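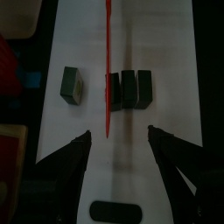
Oranuch Chaiyaporn writes that she wipes candle wax off a table with a warm cloth and never scrapes it.

24 Feb 2024 | By the Fenton Household Page

Wax and crayon come off most hard tops the same way. Hold a warm, damp cloth on the spot for 30 seconds, then rub with the grain. On dark finishes, test a corner first - they show every streak. 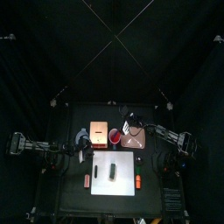
Page 292

For sticky labels, use cooking oil. Leave it ten minutes, wipe, then wash with dish soap. Rinse twice.

Shares: 30 | Comments: 2

Contact Fenton | Back to top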